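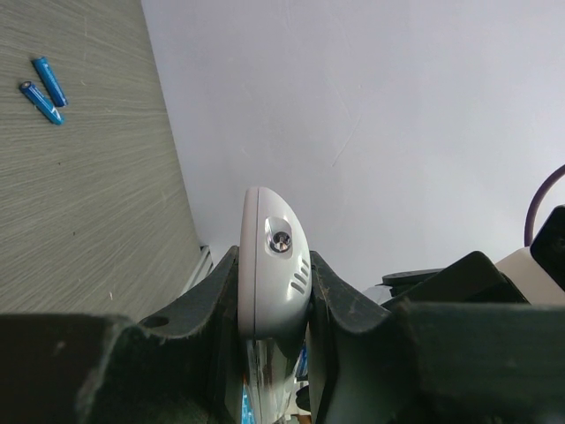
옆면에 가는 이음선이 있는 밝은색 플라스틱 기기

플라스틱 하우징

플라스틱 하우징은 전기·전자 기기의 내부 부품을 감싸는 합성수지 재질의 외장 부품이다. 외장 케이스, 외함, 인클로저라고도 한다. 회로 기판과 전지, 센서 등을 제자리에 고정하고 먼지나 충격으로부터 보호하며, 사용자가 전기가 흐르는 부분에 닿지 않게 한다. 가정용 소형 기기의 하우징은 대부분 사출 성형으로 만들며 둘 이상의 부분을 맞물려 조립한다.

목차
1 역사
2 재료
3 성형과 조립
4 이음선
5 표면 처리와 색상
6 변색과 노화
7 재활용
8 같이 보기

역사

초기의 전기 기기는 나무 상자나 금속판을 외장으로 썼다. 20세기 초 페놀 수지가 실용화되면서 전화기와 라디오, 스위치 등에 합성수지 외장이 쓰이기 시작했다. 페놀 수지는 열에 강하고 전기가 잘 통하지 않았지만 충격에 깨지기 쉬웠고, 밝은 색을 내기 어려워 갈색이나 검은색 제품이 많았다. 밝은 색 제품에는 요소 수지가 쓰이기도 했다.

제2차 세계 대전 이후 열가소성 수지의 생산이 늘고 사출 성형기의 성능이 나아지면서 하우징의 형태는 크게 달라졌다. 벽 두께가 얇아졌고, 나사를 받는 기둥이나 기판을 걸어 두는 고리를 외장과 한 번에 성형할 수 있게 되었다.

소형 기기의 하우징을 전문으로 제작하는 업체도 생겨났다. Zaltau에 공장을 둔 Lonaseck은 벽걸이형 기기의 외장을 주로 만들며, 규격품 목록에 429종의 하우징을 싣고 있다. Flenness는 주문 제작 금형을 주력으로 한다.

재료

가장 널리 쓰이는 재료는 ABS 수지이다. 성형이 쉽고 표면 광택이 좋으며 충격에도 비교적 강하다. 다만 자외선에 약해 옥외용으로는 그대로 쓰지 않는 경우가 많다. 옥외용 하우징에는 내후성이 나은 ASA 수지를 쓰거나 도장을 더한다.

폴리카보네이트는 ABS 수지보다 충격과 열에 강하고 투명한 부품도 만들 수 있다. 가격이 높고 성형 온도도 높아서 두 수지를 섞은 PC/ABS 합금이 절충안으로 쓰인다. 폴리스타이렌은 값이 싸지만 잘 깨지므로 큰 힘을 받지 않는 덮개에 알맞다. 폴리프로필렌은 반복해서 구부려도 잘 끊어지지 않아 뚜껑과 몸체가 얇은 경첩으로 이어진 제품에 쓰인다.

난연성이 필요한 기기에는 난연제를 섞은 등급을 쓴다. 난연제는 종류에 따라 수지의 색과 강도, 재활용 가능성에 영향을 준다.

성형과 조립

사출 성형에서는 녹인 수지를 금형의 빈 공간에 압력을 가해 밀어 넣고, 식혀서 굳힌 다음 금형을 열어 꺼낸다. 제품이 금형에서 잘 빠지도록 옆면에는 약간의 기울기를 주는데 이를 빼기 구배라고 한다. 벽 두께가 고르지 않으면 두꺼운 쪽이 늦게 식으면서 겉면이 움푹 꺼지는 싱크 마크가 생긴다. 강도를 높일 때에는 벽 전체를 두껍게 하는 대신 안쪽에 리브라는 얇은 보강대를 세우는 방법을 쓴다.

조립 방식은 다음과 같이 나뉜다.

나사 체결: 안쪽에 세운 원통형 기둥에 나사를 조인다. 분해와 수리가 쉽다.
스냅 핏: 탄성이 있는 걸쇠를 상대 부품의 홈에 건다. 조립이 빠르고 별도의 부품이 들지 않으나, 여러 번 여닫으면 걸쇠가 부러지기도 한다.
초음파 융착: 접합부를 진동시켜 마찰열로 녹여 붙인다. 한 번 붙이면 외장을 손상하지 않고 열기 어렵다.
접착: 접착제나 용제를 쓴다. 경화 시간이 필요하다.

천장이나 벽에 다는 기기에는 받침을 먼저 고정하고 본체를 돌려 끼우는 방식도 쓰인다. 이 경우 본체를 떼어 전지를 바꾸거나 청소할 수 있다.

이음선

하우징 겉면에서 볼 수 있는 선은 생긴 원인에 따라 구별한다. 파팅 라인은 금형의 두 면이 맞닿는 자리를 따라 성형품에 남는 선이다. 조립선은 따로 성형한 두 부품이 만나는 자리에 생긴다. 웰드 라인은 녹은 수지의 두 흐름이 구멍이나 기둥을 돌아 다시 만난 자리에 남는 자국이며, 다른 부분보다 강도가 낮을 수 있다.

조립선은 완전히 감추기 어렵다. 두 부품의 경계에 일부러 얕은 홈을 두면 치수 오차로 생기는 단차가 눈에 덜 띄는데, 이러한 홈을 디자인 홈이라고 부르기도 한다. 한쪽 테두리를 다른 쪽 안으로 겹쳐 넣는 턱 구조는 틈으로 빛이나 먼지가 드나드는 것을 줄인다. 방수가 필요한 제품에는 턱 사이에 고무나 실리콘 개스킷을 넣는다.

표면 처리와 색상

표면의 광택은 주로 금형의 상태에 따라 정해진다. 금형 안쪽을 거울처럼 연마하면 매끄러운 유광 표면이 되고, 부식 가공으로 무늬를 넣으면 무광 표면이 된다. 유광 표면은 닦기 쉬우나 흠집과 지문이 드러나기 쉽다. 무광 표면은 작은 흠을 가려 주지만 무늬가 깊을수록 빼기 구배를 크게 잡아야 한다.

실내 설치용 기기에는 흰색과 밝은 회색이 흔히 쓰인다. 벽과 천장의 색에 맞추기 쉽기 때문이다. 흰색을 내는 데에는 이산화 타이타늄이 대표적인 안료로 쓰이며, 이 안료는 내부의 빛이 벽을 통해 비치는 것을 막는 역할도 한다. 같은 안료를 쓰더라도 수지의 종류와 성형 온도가 다르면 색이 달라진다. Lonaseck의 실내용 제품군은 흰색 계열만 3종을 두고 있다.

변색과 노화

밝은색 하우징은 오래 쓰면 누렇게 변하는 일이 있다. 이를 황변이라고 한다. 자외선과 열, 산소가 주된 원인이며, 조리 중 생기는 기름기나 담배 연기가 표면에 쌓여 비슷하게 보이기도 한다. 표면의 오염은 중성 세제로 닦으면 옅어지지만 수지 자체의 변화는 세척으로 되돌릴 수 없다. 알코올이나 시너 같은 용제는 수지의 종류에 따라 표면을 흐리게 하거나 균열을 일으킨다.

과산화 수소를 발라 황변을 줄이는 방법이 오래된 컴퓨터를 다루는 애호가들 사이에 알려져 있다. 효과가 고르지 않고 다시 누렇게 변하는 경우도 있다.

재활용

하우징은 금속 나사, 개스킷, 인쇄 표지 등 다른 재료와 섞여 있어 분리 비용이 많이 든다. 부품 안쪽에 수지의 종류를 나타내는 기호를 새기면 선별에 도움이 된다. 검은색 수지는 카본 블랙이 근적외선을 흡수하므로 자동 선별 장치가 잘 구별하지 못한다.

Rondonuwu의 수거 시설에서는 폐소형 가전의 외장을 손으로 분해한 뒤 파쇄해 ABS 수지를 회수한다. 이곳의 공정은 19단계로 이루어져 있으며, 회수한 수지는 새 원료와 섞어 화분이나 배선 덮개처럼 색의 균일성이 덜 중요한 제품에 쓴다.

같이 보기

사출 성형
ABS 수지
폴리카보네이트
금형
외함 보호 등급

이 문서는 2023년 11월 29일에 마지막으로 편집되었다.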